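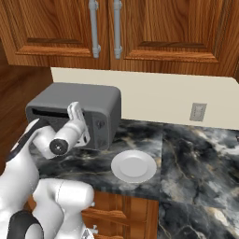

Attachment 1: toaster oven on counter, control panel with two knobs on right side of front

Ticket 2361
Product: Trirkex order portal, label printing
Reported by: Faisal Rizvi, Urkmont warehouse
Assigned to: Dariusz Kwiatkowski
Status: Closed
Priority: Medium

Problem
Shipping labels for countertop appliances print with the last line of the address missing. Labels for all other product groups print correctly. Started after the April update to the portal. 

08:40 Rizvi
Reprinted from a second workstation, same result. Swapped the label printer with the one from the returns desk, same result. The preview on screen shows the full address. The fault is only on paper.

09:15 Kwiatkowski
Please send the print file from the spool folder, not a scan of the label. Also confirm which template the appliance group uses.

09:32 Rizvi
File sent. Template is Groen-Wide. Other groups use Groen-Standard.

10:05 Kwiatkowski
Print file is 1,901 bytes. The same order forced through Groen-Standard gives 2,361 bytes. The address block is complete in the second file and stops before the postal code line in the first, so the data is lost before it reaches the printer. No need to swap any more hardware.

11:20 Kwiatkowski
Compared the template with the copy from before the update. Address block height was changed from 2 inches to 358 dots. At 203 dots per inch that is under the old height, and the last line no longer fits. The preview scales the block to fit and does not clip, which explains the difference on screen.

11:48 Kwiatkowski
Height set back to 406 dots in the test portal. Please print one order with a four-line address and one with five.

13:10 Rizvi
Four lines OK. Five lines OK. Barcode scans on both.

13:25 Kwiatkowski
Change moved to live. Clear the template cache on each workstation before printing: Settings, Printing, Reset templates. Log out and back in.

14:02 Rizvi
Done on all but the Gremthorpe dock workstation, which was in use. That one still clips.

14:40 Rizvi
Gremthorpe dock reset. Label prints in full. OK to close.

14:45 Kwiatkowski
Closed. Preview clipping logged as a separate request.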